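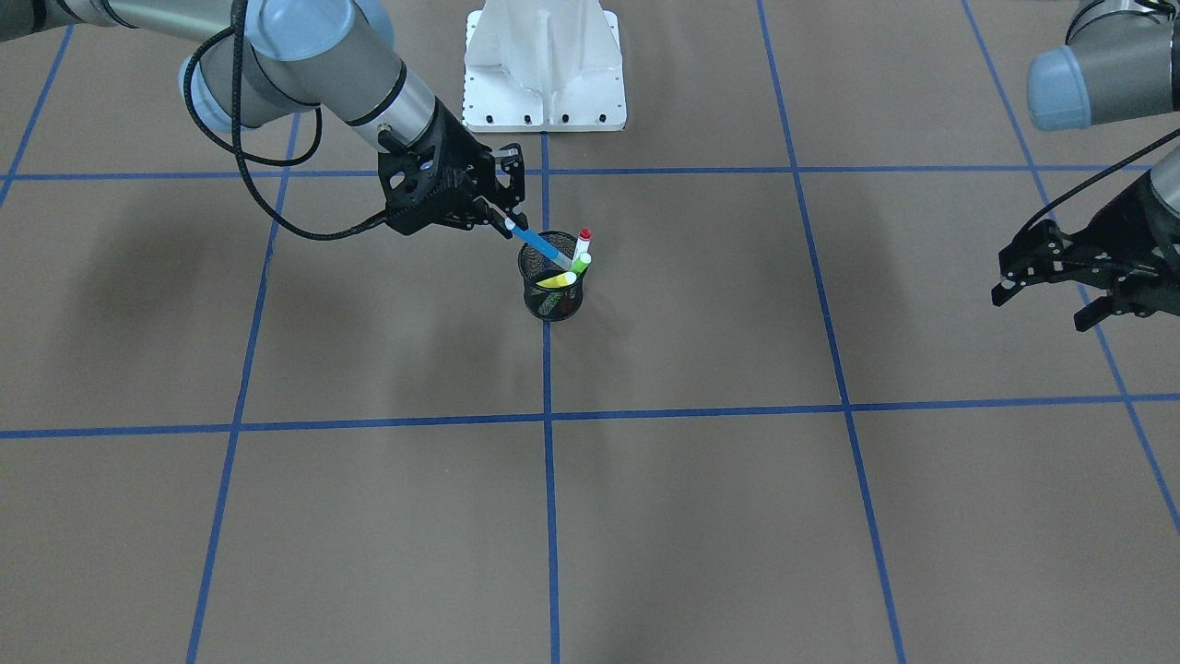 Mendonça said the right arm has been fine since the cable got re-dressed, it's the left one she doesn't trust, and she'd like that written down before we get into the marker task again.

Written down. Rest of the minutes follow, in the order we got to things.

Jornura cell - setup and upkeep meeting
7/15/26, back office, Gramasbridge
Minutes: whoever had the laptop. Corrections to the shared folder please, not by text.

1. Last minutes
Accepted. One fix - item 4 from May said "left gripper" where it should say "right gripper". Fixed in the folder copy.

2. Right arm cable
Old routing was pulling at the gripper mount when the wrist went past its working range. Now hangs in a loop off the upper part of the arm, out to the side and back in to the wrist. Loop length is 490 mm, measured along the cable. Do not tie it back tighter to look neat. Question whether the loop can catch on the pedestal when both arms go home at once. No one has seen it happen. Mendonça to run the home move at quarter speed, both arms, and watch it.

3. Left arm
Drops out of position at start-up, a few mm low at the fingertips, then fine once homed a second time. Not every day. Log has 59 starts since the last service and no note of which ones were bad, so we can't say much. From now on write it on the sheet every time, good or bad. Randis support want the start-up log plus joint temps before they'll open a ticket. Agreed we send what we have and dont wait for a perfect set.
Until it's sorted: home twice, then check fingertips against the gauge block, then start.

4. Grippers
Finger pads on both due. Makhubela quoted for pads in the softer grade, two week lead time. Some talk about printing our own again. Last lot split at the screw holes. Order the Makhubela ones, one set per arm plus a spare set.
Pivot screws on the right gripper: checked, one was a quarter turn loose. Thread lock on, marked with paint pen. Left not done yet.

5. Floor tape
Blue tape stays. The grid is what we square the base to and what we set the pen cup by, so if a strip lifts, replace that strip only and lay it against the old edge before the old one comes up. Grid pitch is 600 mm, goes on the wall card, people keep asking.
Cup position for the marker task: just left of the center line, a little toward the front from the upper cross line. Same spot every run. Somebody had been setting it by eye from the door side and it was ending up in the wrong square.
Mopping - water only near the tape. The cleaner we had before got under the edges.

6. Marker task
Cycle counter at 2,078 when read before the meeting. Drops are mostly at the rim of the mesh cup, marker comes in slanted and the end touches the wire. Two ideas: raise the approach point, or turn the wrist more upright for the last bit. Mendonça prefers the wrist. Long discussion, not all of it useful. Try the wrist first, leave approach height alone so we only change one thing. Caps stay on all pens and highlighters in the cell, no exceptions, the floor does not clean up well.

7. Pedestal bolts
Row along the base plate to be re-torqued at the next service. Torque figure is in the manual, and the copy in the drawer is the old revison. Bin it, print the new one.

8. AOB
Teach pendant strap broken, use the one off the spare. E-stop test is monthly, initial the card.
Request for a second stool. Noted.

Actions
Mendonça - home move at quarter speed, item 2; wrist change, item 6
Mendonça - left gripper pivot screws, thread lock and paint mark
Minutes taker - send log and temps to Randis
Minutes taker - pad order to Makhubela, new manual pages, wall card
All - start-up sheet, every start

Next meeting when the pads are in.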